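Search this site
Search

11/18/21 – workshop notebook, mugs and the rack

Picking up from where I left off, which was me grumbling about shelf space and not having had lunch. The mug rack is still on the bench and I've spent most of today putting mugs on it, taking them off again, and writing things on the back of an envelope that I now have to turn into proper notes. So these are the proper notes!

The rack first. It's the clear acrylic one, and I like it a lot more than I expected to. I was all for the wire one from Plundier (cheap, folds flat, fits under the sink) but it rattles like a milk float every time anybody shuts the door, and the feet leave little gray marks that I had to scrub off with baking soda. The acrylic is quiet and wipes down in one go. The downside is that you lose track of where its edges are. I've knocked my knuckles on it at least twice and I'm the one who put it there. I did think about running a strip of colored tape along the front edge – haven't done it yet, tape always goes gummy and then I have to look at it forever.

Now the mugs. We've got the odd-bods left over from three different kitchens, plus the ones from the Melis box, and no two of the handles are the same. I used to think a mug was a mug. Then I tried to get a whole shelf of them to sit tidily, and the handles are the whole problem. A big loop handle wants its own parking space. The small ones are fine, you can tuck them in nearly anywhere, but they're a pain to pick up when your fingers are cold or soapy.

What I tried this morning was all handles to the right. Looked great for the first few and then the last one stuck out past the end and I didn't trust it. Then I tried alternating, left, right, left, right, and that's better for space but I hate it, my eye keeps wanting to fix it. Third go was biggest to the back, small ones up front, handles wherever they want to go. That's the one I'm sticking with for now.

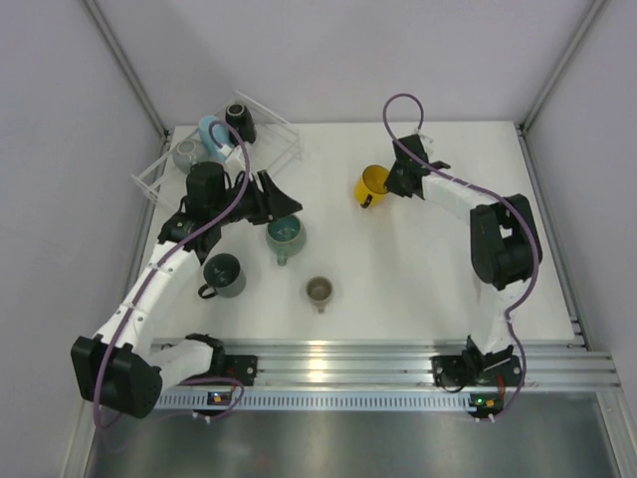
The other thing I keep going back and forth on is upright or tilted. Upright is easier to grab and nothing rolls. Tilted drains better, or so everyone here insists, and I believe it for the tall ones, but a short mug lying over on its side takes up as much room as two standing ones and it will lean on its neighbor given half a chance. I don't want them touching if I can help it. The Zandine set we had in September lost 11 mugs to chips, nearly all of them on the rim, and I'm sure that was from leaning and not from dropping. We'd have heard the dropping.

Color, since I got asked. I'd like the light ones together and the dark ones together but that's just me being fussy. What does help is knowing which mug is which without turning it over. Yellow is brilliant for that, you can find a yellow mug from across the room. The grays are hopeless, I mixed two of them up all morning and had them down in the wrong rows on the envelope. Black and dark gray under the bench light, forget it. I'm going to put a dot of paint on the bottom of each of the dark ones. (Nail polish works too and sticks better than the enamel we bought, ask me how I know.)

Small cups are their own headache. The little beige one is my favorite to drink out of – two good swallows of coffee and done – but put it next to a full-size mug and it disappears. It might be happier on a hook. There's 77 cents' worth of cup hook in the drawer that I could use, if I ever find the right drill bit.

Things to do before I put this lot away:

Paint dots on the dark mugs, let them dry overnight, upside down on the newspaper.
Measure the gap under the wall shelf again. I wrote 17 inches and then crossed it out and I can't remember why.
Ask Jidside if they sell the rack in the next length up. I'd take one a bit longer, same height.
Wipe the bench with the plain spray and leave the lemon one alone, it streaks on white.
Buy a new sponge. The old one is a disgrace.

I left the kettle question for another day. Also still owe the tea fund for two weeks, will sort it when I've got change.

2 comments
11 shares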